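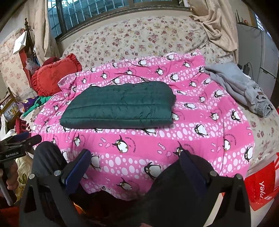
Brolletti wants to know how anyone keeps a style guide in use once it's written. Ours runs to 211 entries. I put it together over the winter for the product team, and people said nice things about it in July when it went live on our wiki. Then they went back to writing "log in" three different ways. I'm the only writer among 12 designers and developers, so I can't check every screen. Do you cut the guide down, or get a manager to enforce it? We use Kerkunholm for the site content and the app text lives in the code.

September 2026
Posted by Brolletti

Chibuzor Okonkwo
Cut it down. I had the same problem at my last job and the guide was too long to read in one sitting, so people never started. We went through old review comments and kept only the things that kept coming up. The first page had buttons, error messages, dates and capital letters. Everything else went into a searchable list behind it - still there if you need it, but new people aren't told to read it.

The other thing that helped was an open hour every week where anyone could bring a screen and we'd fix the words together. Put it in the calendar and keep it even when only one person shows up. After a few months the developers were correcting each other and I mostly got the hard ones.

For the text in the code, ask whoever looks after your builds to add a word check. Start with 3 or 4 terms and set it to warn. If it blocks a release over a hyphen they'll switch it off.

Bassey
we tried making managers enforce it, don't bother. mine hadn't read it either

Brurberg
Agree with the word check. I wouldn't delete entries though. We trimmed ours to under 100 and spent the next year putting some of them back, mainly legal wording and product names. Move them to an archive page and put a date on each one so you know which are stale. Does Kerkunholm let you show help text next to a field? If it does, put the rule there. Ours gets read far more than the wiki page.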